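Osei项目阶段进展报告：仿真抓取示范数据采集

报送：Bovico项目管理部
报告日期：2021年2月17日

一、本阶段完成情况

按照任务书，本阶段应在仿真环境中采集桌面抓取示范300条，供Plidby策略模型训练使用。截至报告日，入库316条，其中27条经复核后标为不合格，合格289条，距任务书要求尚差11条。差额部分已排入下一批采集，不另申请经费。

不合格的27条主要有三种情况：操作员中途停顿过长；夹爪闭合时物体穿模；指令文本与实际抓取的物体不符。最后一种由任务模板填写错误引起，模板已改正。

二、采集方式

示范由操作员遥操作完成，每条对应一句文字指令。系统同步保存2路画面，一路为外部视角，一路为腕部视角，另存关节角、夹爪开合量和时间戳。物体从物体库中抽取，位置和朝向随机生成，相互靠近或搭在一起的摆放予以保留，不作人工调整。
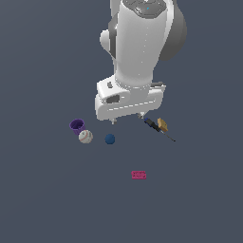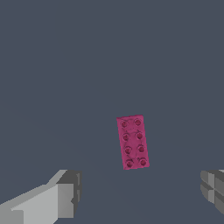
外部视角（前）与腕部视角（后），夹爪内均无物体

撰稿：Osei项目数据采集组
来源：Clirnurel实验室

三、数据质量

两路视角的作用不同。外部视角能看到机械臂与各物体的相对位置，但小件物体的细节较少，前一幅中的粉色物体只能看出大致外形和表面的浅色痕迹。腕部视角距离近，后一幅中粉色积木顶面的八个凸点可以逐一分辨，便于判断积木的朝向，但视野窄，看不到周围的其他物体。初步训练结果显示，只用外部视角时，模型对小件物体的抓取朝向偏差较大；加入腕部视角后有改善，具体数值待合格数据补齐后统一测试再报。

四、存在问题

1. 背景单一。目前台面均为同一种灰色，模型可能对颜色产生依赖。计划增加台面纹理和光照变化。
2. 物体类别分布不均。球类和积木偏多，细长物体偏少。螺丝刀一类物体抓取难度较大，操作员重做次数多，采集速度明显低于其他类别。
3. 存储格式调整过一次，早期数据需要转换。转换脚本已写完，正在逐条核对时间戳。

五、下阶段安排

三月补齐合格示范，并完成早期数据的格式转换。四月提交完整数据集、采集说明和第一轮训练结果，同时安排细长物体的专项采集。台面纹理的修改由仿真组负责，需在专项采集开始前交付。

六、需协调事项

遥操作设备目前与另一课题共用，可用时段集中在下午。请管理部协助确认三月的设备使用时段，以便排定操作员班次。经费执行与预算一致，本阶段无调整申请。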